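Zwischenbericht an die Stiftung Sestano, Projekt „Nachbarschaftschor Smadi“
12. Juni 2020

Hallo zusammen,

ihr wolltet wissen, wie es läuft, also los! Seit dem letzten Bericht proben wir nur noch online (ja, mit Verzögerung, und ja, der Alt ist immer zu spät). Trotzdem sind 249 Leute im Verteiler, und die Noten für das Herbstprogramm sind endlich alle eingescannt, 306 Seiten, ich kann keine Büroklammern mehr sehen.

Vom Geld sind die Lizenzen bezahlt und die zwei Mikrofone von Cetwood, die wirklich schön warm klingen. Offen ist noch die Saalmiete in Jamton, da warte ich auf den Vertrag.
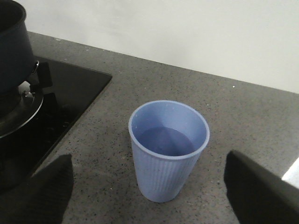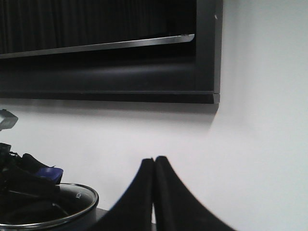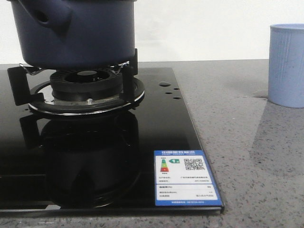

Blauer Becher, weiße Wand, Topf auf dem Gasherd.

Beim Repertoire haben wir umgeworfen, was im Antrag stand: Die beiden achtstimmigen Stücke sind raus, dafür kommen mehr Kanons rein, die kann man zu Hause gut mit den Übe-Dateien lernen. Die Dateien singe ich selbst ein, meistens abends, der Tenor klingt entsprechend müde.

Das Konzert planen wir weiter für Oktober, mit ungefähr 100 Plätzen. Falls das nicht geht, würden wir die Saalmiete gern in die Tonaufnahme umwidmen. Gebt ihr mir dazu bitte kurz Bescheid? Die Belege schicke ich mit der Post hinterher.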